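Lurnivo Open Top Wooden Box, Small

Home > Desk and Shelf > Boxes and Trays

Item no. 4000
In stock. Ships within 3 business days.

A small open box for a desk, shelf or workbench. The sides are thin planks in a light brown finish. There is no lid and no hardware on the outside, so nothing catches on papers or cables when you slide it across a desk.

The box is sold empty. People use it for pens, chargers, index cards, paint brushes, seed packets and mail. It is low enough to reach into while seated.

Details
Length: 30 cm
Finish: clear matte, inside and out
Top: open
Assembly: none
Sold: singly or in a set of 3

Care
Wipe with a dry or slightly damp cloth. Do not soak. Small scratches can be rubbed out with fine sandpaper, working along the grain. Keep it away from radiators, as thin planks may warp.

Shipping and returns
Sets are packed in one carton with paper between the boxes. Returns are accepted for 30 days if the box has not been marked, painted or drilled. Write to the Oltitz warehouse desk before sending anything back and put the order number on the outside of the parcel.

On the desk 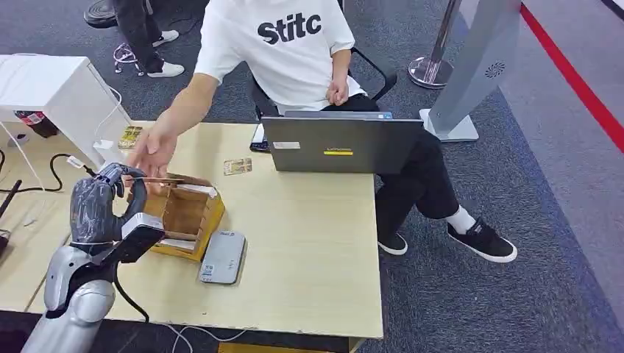
Small wooden box on a pale wood desk, with a laptop and power bank.

Customer notes

Hawi Tilahun
Bought the set. Two are on my desk and the other one went to the kitchen for tea. The color varied a little from box to box, but I don't mind that.

Dagim Abdella
Good size. One corner was rough when it came and I sanded it down in a minute. Would buy again.

Catriona Halliday
I wanted a lid. The page does say open top, so that was my mistake. Kept it for batteries and tape.

Questions about stock or larger orders go to Ebise Tufa at the sales desk.

See also: Harries Pen Tray, Turkik Card Stand

Page updated April 27, 2021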